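Let the Kids Crash the Fake Robot First

I've been helping out with the robotics club at Rimmont High for four years now, and every fall we have the same argument. A parent comes up to me at the open house, looks at a row of teenagers staring at laptops, and asks when they get to touch a real robot. My answer used to be "soon." This year my answer is "when they've earned it," and I've gotten a little stubborn about it!

I get where the parents are coming from. I was that parent. My daughter joined the club because she wanted to build something that moved, and in her first year that's what she got to do. The club had one arm, a secondhand thing we called Robles (after the street it was picked up on), and there were 14 kids. You can do the math on that. Most Mondays she got maybe one turn, and she spent the rest of the meeting holding somebody's screwdriver.

Then Robles got driven straight into the tabletop by a kid with a minus sign in the wrong place, and that was the end of the wrist joint. The repair quote was $1,081. We sold a lot of cookie dough to pay that, and the poor kid who did it barely opened his mouth until spring. I still think about that more than I think about the money.

So now we start in simulation, and we stay there until after winter break. The project this year is called Vakia (the kids named it, don't ask me, there was a vote) and it's a lab helper job: get an arm to go to a little plate in a holder, line up over it, and do that without smacking into anything else on the board. Everybody gets their own copy. Everybody gets to be terrible at it at the same time, which if you've ever been 15 you know is a huge relief.

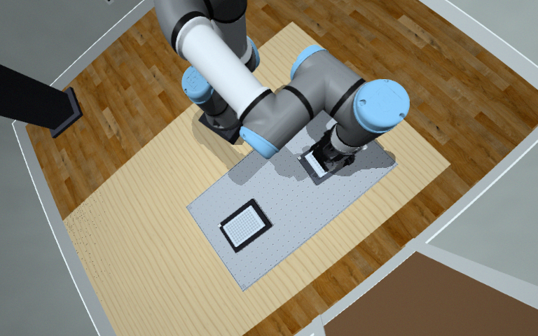

What I love is how much braver they get. Damián Orozco, a sophomore who wouldn't raise his hand in September, ran his approach move 68 times in one evening because he wanted to see what happened if he came in from the other side. Sixty-eight! He would have gotten three tries on Robles, with me hovering behind him going "careful, careful." He kept a notebook of every run and by October other kids were asking to borrow it.

Now, the other side, and I don't want to skip over it. Simulated robots are too nice. The table is perfectly flat, the cables never snag, and a plate doesn't stick to your gripper because somebody had chips at lunch. A kid can get a program running beautifully on the screen and then be crushed when the same program misses by half an inch on a real table. We had tears over that last February. I also worry about the ones who learn best with their hands, because six months of laptop can feel an awful lot like homework, and we did lose two of them last year. I've started putting out a box of old motors and brackets on the back table so there's something to take apart while you wait for a run to finish. It helps some.

There's also the school's side of things. Our whole budget is $2,400, and Vestholm, the district one over, spends more than that on T-shirts. We could blow all of it on a second arm and have two kids learning instead of one. Or we can put $1,000 toward fixing up the laptops and keep the rest for parts and the bus to regionals. I know which one I'm voting for at the booster meeting, and I expect to hear about it in the parking lot afterward.

If your kid is in the club and comes home grumbling that it's all just on a screen, ask them to show you. Sit down and let them drive. My daughter handed me the controls once and I put the gripper through the board in under a minute, and she laughed so hard she had to leave the room. Then she came back, hit reset, and showed me what I'd done wrong.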